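How Doors Work

A door is a piece of wall that moves. That sounds simple, and people managed with simple doors for a very long time. A skin hung over a cave mouth is a kind of door. So is a heap of branches dragged across a gap in a hedge. But a door that swings easily, shuts tightly and stays shut until you want it open needs several parts, and each part has its own job.

You probably go through dozens of doors in a day. Go and stand next to one now if you can. It will help to have one to push and pull while you read.

## The parts of a door

The flat part that moves is called the **leaf**. A tree has many leaves and most doors have only one. If a doorway has two that meet in the middle, they are called double doors.

The leaf sits inside a **frame**. The two upright sides of the frame are the **jambs**. The piece across the top is the **head**. Outside doors usually have a piece along the bottom too, called the **sill** or the threshold. You step over it when you come in.

Run your finger down the inside of the frame and you will find a thin strip sticking out. This is the **stop**. When the door closes, it bumps against the stop and can't swing any further. Without a stop, the door would swing straight through and out the other side, and it would strain the hinges.

Most frames have another strip of wood fixed around the outside, flat against the wall. This is called the **architrave** (say "ark-i-trave"). It covers the crack between the frame and the wall. Builders leave a small gap when they put a frame in, because walls are hardly ever perfectly straight, and the architrave hides it.

Frames are often painted a different colour from the door. 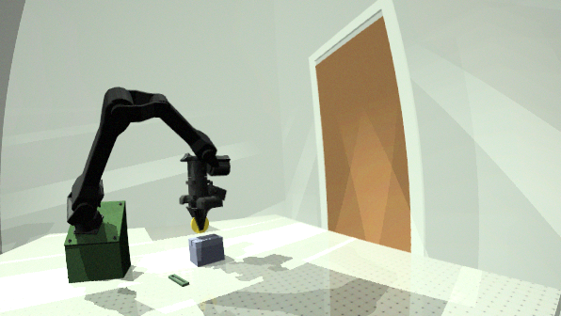
## Hinges

A hinge is two metal plates joined by a pin. One plate is screwed to the door and the other to the frame. The pin goes down through the middle where the plates meet, and the plates turn around it.

The part where the plates wrap around the pin is called the **knuckle**. If you look at a hinge from the side you can see that the knuckle is divided into sections, a bit like the joints of a finger. Some sections belong to one plate and some belong to the other. They fit between each other.

A light door inside a house may have 2 hinges. Heavy doors have three or more. The top hinge has the hardest job. The weight of the door is always trying to pull it out of the frame, while the bottom hinge is being pushed in. If a door has begun to scrape along the floor, the first thing to check is whether the screws in the top hinge have come loose.

Hinges squeak when metal rubs against metal. A drop of oil on the pin usually stops it. Ask a grown-up before you oil anything, as it can mark carpets.

## Why the handle is where it is

Here is something to try. Open a door a little way and push it with one finger, close to the handle. It moves easily. Now push with one finger close to the hinges. (Push on the flat of the door and keep your fingers out of the gap. Doors can crush fingers badly on the hinge side.)

You will find it is much harder to move the door from there.

A door is a **lever**. A lever is something stiff that turns around a fixed point, and the fixed point is called the **pivot**. On a door, the pivot is the line of hinges. The further you push from the pivot, the less force you need. The price you pay is that your hand has to travel further. Near the handle your hand moves in a big curve. Near the hinges it hardly moves at all, but you have to push hard.

This is why handles go on the side away from the hinges. A door with its handle in the middle can be made, and you see them on some grand old houses, but it takes more of a shove to open.

The same rule works for seesaws, scissors, spanners and wheelbarrows.

## The latch

Close a door gently and listen. The click you hear is the **latch**.

The latch is a small piece of metal that pokes out from the edge of the door. There is a spring behind it, pushing it outwards. One side of the latch is sloped. As the door closes, the slope meets a metal plate on the frame, called the **strike plate**, and is pushed back into the door. When the latch reaches the hole in the plate, the spring pushes it out again. Click.

Now the flat side of the latch is against the edge of the hole. A flat side can't slide past, so the door won't open however much you lean on it. To get out you turn the handle. The handle turns a square metal bar called the **spindle**, which runs right through the door to the handle on the other side. The spindle pulls the latch back, and the door is free.

The slope is the clever bit. If both sides of the latch were flat, you would have to turn the handle to shut the door as well as to open it.

## Locks

A latch keeps a door closed. A lock keeps people out. Most locks work by sliding a thick bar of metal, called a **bolt**, into the frame. The bolt has no slope and no spring, so it stays where it is until it is moved with a key.

Many front doors have a **pin tumbler lock**. Inside is a row of small pins, each split into two pieces and pressed down by a spring. The pins stop the lock from turning. When the right key goes in, its bumps lift each pin to exactly the right height, so that all the splits line up. Then the lock can turn. With the wrong key, at least one pin is too high or too low and the lock is stuck.

People in Egypt were using wooden locks with pins thousands of years ago. The keys were made of wood too, and some of them were so big that they had to be carried over the shoulder.

## What doors are made of

Wood is the oldest material for a proper door and it is still used a great deal. It is strong, it can be cut with simple tools, and it can be mended.

Wood has one problem. It takes in water from damp air and swells, and then shrinks again when the air is dry. A wide door made of plain planks can swell so much that it jams in winter. Carpenters got round this with the **panelled door**. It has a strong outer frame with grooves cut into it, and thinner panels sit in the grooves without being glued. The panels can swell and shrink inside the grooves and the outside of the door stays nearly the same size.

Many doors inside newer houses are almost empty. They have a thin sheet on each side and a filling of cardboard folded into a honeycomb pattern. Knock on one and it sounds hollow. Knock on a solid door and the sound is dull. Hollow doors are cheap and light, but they let noise through.

Glass, steel, aluminium and plastic are all used as well. Fire doors are heavier than ordinary ones and are made to hold back flames and smoke for a certain length of time. You will find them in schools and hospitals. Many have an arm at the top that pulls them shut, and they should never be propped open with a chair.

## Doors that don't swing

**Sliding doors** run along a track. They are useful where there is no room for a door to swing, such as on a train or in a small bathroom.

**Folding doors** are made of several narrow leaves hinged together, like a paper fan.

**Revolving doors** have leaves fixed around a post in the middle, often three or four of them. As you walk through, one leaf closes the gap behind you while the next is opening in front. Warm air stays in the building even when lots of people are going in and out.

**Stable doors** are cut in half across the middle. The top can be open while the bottom stays shut, so a horse gets fresh air and a view but can't wander off.

**Roller doors** are made of narrow strips that wind up around a drum. Shops and garages use them.

## A very heavy door

The old grain store at Wostthorpe has an oak door that weighs 200 kilograms, yet a child can open it. The hinges are long iron straps which spread the weight across the whole width of the wood, and the pins they turn on are set deep into the stone. The door is also very wide, so the handle is a long way from the hinges. You know from the finger test why that helps.

It does take a moment to get going. Heavy things are slow to start moving and slow to stop, so if you visit, don't let it go on your way through.

## Things to try

1. Find a door that opens towards you and a door that opens away from you. Which one has its hinge knuckles on your side?
2. Hold a handle down and look at the edge of the door. Watch where the latch goes, then let go.
3. Knock on every door in your home. Make a list of the hollow ones and the solid ones.
4. Make a door from a cereal box. Cut three sides of a rectangle and fold the fourth. Push it near the fold, then near the opposite edge, using the tip of a pencil.

## Words to remember

**Architrave:** the strip that covers the crack between the frame and the wall.

**Jamb:** an upright side of the frame.

**Latch:** the sprung piece of metal that holds a door closed.

**Leaf:** the part of the door that moves.

**Pivot:** the point or line that something turns around.

**Spindle:** the square bar joining the two handles.

**Strike plate:** the metal plate on the frame with a hole for the latch.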